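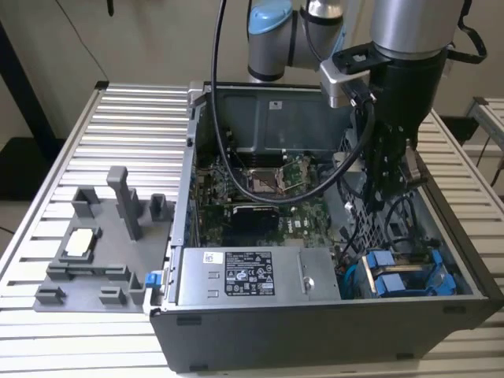
Home | News | Council | Business | Schools | Sports

Basville to collect old computers and electronics at Macedo Street depot

2 min read

Thursday, June 3, 2021

Basville residents will be able to drop off old computers, monitors and small electronics at the Macedo Street depot starting later this month, the town's public works department said.

The depot will take the items on the second and fourth Saturday of each month, from 9 a.m. to 1 p.m. Until now, residents had to drive to the county transfer station in Vondum, 16 miles away, or wait for the yearly collection day in November.

"People have been asking for this for a long time," said Ankica Stoyanova, the public works director. "A lot of them have a tower or a printer in the basement and no good way to get rid of it."

Drop-off is free for desktop computers, laptops, keyboards, phones and cables. There is a charge of $13 for each monitor or television, payable by card or check. The depot will not take refrigerators, air conditioners or smoke detectors. Those items still go to Vondum.

Each household may bring up to two televisions per visit. Proof of address is required - a utility bill or driver's license will do. Businesses are not covered by the program and should call the depot to arrange a paid pickup.

The items will be hauled away by Gukier, a recycling firm that already handles scrap metal for the town. Under the contract, approved by the town council last week, computers that can be repaired will be set aside and the rest will be taken apart for metal and plastic. Council member Torquil Buchanan voted against the contract, saying the town should have asked for more bids.

Stoyanova said residents should remove personal files before dropping off a computer. Gukier will wipe or shred hard drives, but the town is not responsible for any data left on them. Residents who prefer to keep their drives can take them out at home and bring in the computer without them.

Nivaldo Dantas, who manages the depot, asked drivers to enter from the north gate and stay in their cars until waved forward. Loose batteries should be in a separate bag with tape over the ends.

The depot has room for 70 vehicles over the course of a morning, Dantas said. If the line gets too long, later arrivals may be asked to come back on the next date.

A list of accepted items is posted at the depot and at the town hall front desk.

Contact the newsroom | Copyright 2021 | Back to top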